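Menditz add four songs to reissue of debut, move release to Thursday

By the music desk
Thu 19 July
24 comments | 7 shares

Folk-pop trio Menditz will reissue their first album, Gusten, with four songs that were left off the original pressing. The new edition goes on sale today through their label, Lotum, on vinyl, CD and download. It had been due out in March, but the band asked for more time to remix two of the added tracks.

Gusten was recorded in a rented farmhouse over one winter and first sold only at shows. The original run was 594 copies, most of them gone by the end of the band's first tour. Used copies have been hard to find, and Lotum said requests for a second pressing have come in steadily ever since.

The four extra songs come from the same sessions. "Low Field" and "Ferry Change" were finished at the time and dropped to keep the record under 40 minutes. The other two, "Salt Road" and an untitled instrumental, existed only as rough takes. The band went back to the tapes last fall and found that the vocal on "Salt Road" had been recorded on a separate reel, at a slightly different speed from the guitars. Fixing the mismatch took longer than expected and pushed the release back.

The band have not added any new playing to the tracks. The instrumental fades early where the tape ran out, and it has been left that way. It closes side two of the vinyl edition and now carries the title "Reel Seven."

The album has also been remastered. The first pressing was cut quietly, and some buyers complained of surface noise on the opening song, "Half a Mile." The new version is a little louder, with more low end on the drums. The running order of the original ten songs has not changed, and the added tracks follow them.

Lyrics are printed in full for the first time. The vinyl comes with a 24-page booklet that includes set lists from the first tour and handwritten chord sheets for six of the songs. The CD has a shorter version of the booklet, and the download has none. Lotum is also selling 100 copies on clear vinyl, limited to one per customer. Orders for those open at noon on the label's website.

Menditz will play seven dates in support of the reissue, starting at the Karras, the club where they held the original release show. They plan to perform the album from start to finish, followed by a short second set drawn from their two later records. The support act has not been announced for the first three nights. Doors at the Karras open at 7 and the show is all ages. Tickets for the other six shows go on sale next week.

It will be the band's first tour in about two years. They spent most of that time apart, with one member writing music for a stage production and the other two recording as a duo under a different name. The duo's record is finished but has no release date. Lotum said that a fourth Menditz album is being written and that two new songs may turn up in the second set. 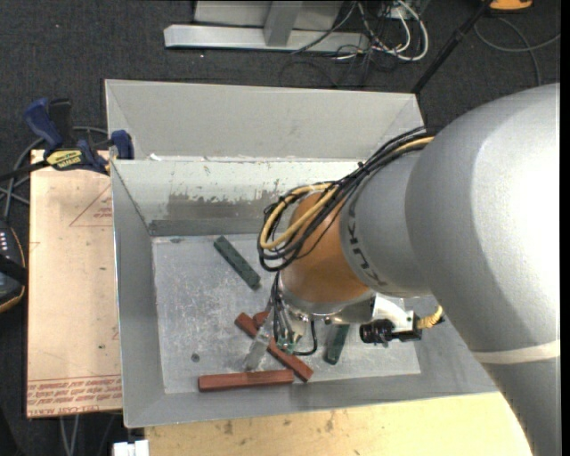 One listener, posting under the label's announcement, wrote that the early fade on the instrumental was the right call and that "a cleaned-up ending would have sounded like another band." The same listener was less happy with the remaster, saying the quiet cut of "Half a Mile" was part of what made the first pressing worth hunting for. Several replies disagreed and said the drums on the old version were close to inaudible on small speakers.

Others asked whether people who own the original can get the four songs without buying the whole album again. Lotum replied that the added tracks will be sold as separate downloads starting next month, and that the booklet will not be offered on its own. The label also said there are no plans to reissue the second album, which is still in print.

Gusten (Expanded Edition) is out now on Lotum. The track list for the added songs is "Low Field," "Ferry Change," "Salt Road" and "Reel Seven."

24 comments | 7 shares
Contact us | Corrections | All rights reserved
Back to top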